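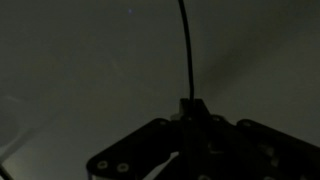
About Flornolent

Flornolent is a small research company working on one narrow subject: how a robot arm with a simple gripper can handle cords and cables. We started in September with one arm, one table and a method we had been writing about for a while. The method is called Vonus. Most of what we do now is test it, find where it breaks and change it.

What we work on

Robots are good at picking up things that keep their shape. A cord doesn't. Pull one end and the middle moves, and where it moves depends on how it was lying, how stiff it is and what it is lying on. A common way to deal with this is to build a full model of the cord and update it at every step. That takes a lot of computing, and the model drifts away from the real cord whenever part of it is hidden.

Vonus does less. It looks for a short stretch of cord that the fingers can reach, picks a direction to move it, makes one short move and looks again. It keeps no model of the whole cord. The only thing carried over from one move to the next is a rough record of which end is which.

Our tests are done on a table with a large white board laid over most of it. A dark cord shows up well against the board, even when the lights are turned down, and we run a good part of the work in low light on purpose. The views from the room and from the wrist are kept together, so that every move can be looked at from both.
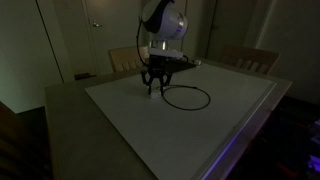 The arm over the white board, with a black cord coiled beside it.

How we test

A trial starts with a cord put down on the board by hand. We use two kinds of start: a loose loop and a long curve. The arm then has up to 12 moves to bring one end of the cord to a chosen spot. A trial counts as a success if the end is within 23 millimeters of that spot when the arm stops. If a person has to touch the cord, the trial is a failure, whatever happens afterward.

We keep failed trials in the results. Early on we threw out the ones where the cord slid off the board, and the numbers looked better than they should have. Those trials have been put back. 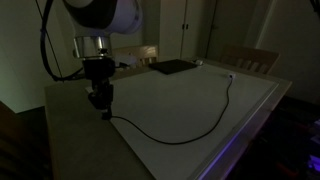
The first full set ran to 561 trials. Long curves went better than loops. With a loop, the method sometimes picks a stretch of cord on the wrong side of a crossing, and the next few moves are spent undoing the first one. A second, smaller weakness is the connector at the end of a cord. It is heavier than the cord itself and drags, so the end lags behind the place where the method expects to find it.

Low light mattered less than we thought it would for the room view. It mattered more at the wrist, where the gripper takes up a lot of the image and throws its own shadow on the work surface.

The Valentini comparison

To have something to measure against, we wrote a second method, which we call Valentini after the street our first office was on. Valentini does keep a full model of the cord. It needs fewer moves when it works and takes longer to decide on each one. On loops it is still ahead of Vonus. On long curves the two finish close together, and Vonus needs much less computing time. 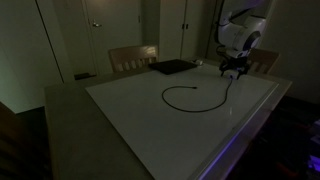
We are now trying a mix of the two, where the full model is called on only if a crossing is found. It has not been through a full set of trials and we have no figures to give for it yet.

Where we are

Our office and test room are in Forden. We do not sell a product. Our income comes from contract studies, mostly for companies that want to know whether a cable job can be handed to a robot before they pay for equipment. Sometimes we tell them it can't.

Trial records and a written account of Vonus are sent out on request. Please say which start layouts you are interested in, as the loop and curve records are stored separately.

Page last updated 2020-11-30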